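Print this article | E-mail this article

Textured pads or smooth: a bench engineer on gripper testing at Tutico

Tutico spent most of November comparing finger pads for the two-finger gripper it fits to its light arms. Two candidates reached the last round: a smooth molded pad from Dundano and a nubbly black one from Sukdale. The engineer who ran the bench spoke to us at the company's workshop and asked to be identified only by job.

The test load was small, dark and slippery. "Foam cubes tell you very little," the engineer said. "Any pad holds a foam cube. We wanted the arm to pick up a container, tip it over a bowl and stop pouring at a set weight. If the container creeps in the grip while it is tilting, you see it in the number."

The number came from an ordinary digital kitchen scale. A lab balance was available, but the engineer preferred a display large enough for the wrist camera to read. "The controller doesn't get a data feed from the scale. It gets what the camera gets. A cheap LCD with thick digits is fine for that. The small print around it is useless at that resolution, and we ignore it."

Each pad did 169 pours. The smooth pad slipped on 10 of them, mostly late in the tilt. The textured pad slipped on 3. "I would not call that a final answer. We ran one container shape and one grip force."

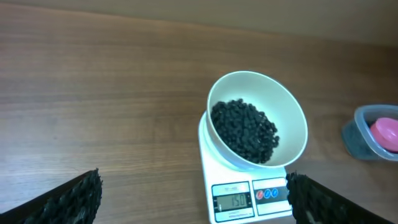
Camera placement

The wrist camera sits close to the fingers, and both of them stay in view at the lower corners. The engineer considers this a fair trade. "You lose some of the image. At certain angles the right finger covers the end of the scale's button strip. The display stays clear, and that is the part we need."

A faint sheen on the wood tabletop was left alone. Glare on the display itself was a bigger concern, and the lights were moved twice before the first run.

Controller timing

The arm runs on a Nakamura controller. Delay between a change on the display and the stop command averaged some 70 milliseconds, by the engineer's measurement. "The scale is slower than we are. It settles in its own time, so we stop early and let the reading catch up."

Tutico plans to repeat the series with a softer container – the case where the engineer expects the textured pad to do worse. "It may mark the surface. We have not measured that yet."

Related items
Setting grip force without a force sensor
Reading segmented displays from a moving camera
Sukdale revises its pad catalog

We use cookies to remember your settings. By continuing to use this site you accept our cookie policy.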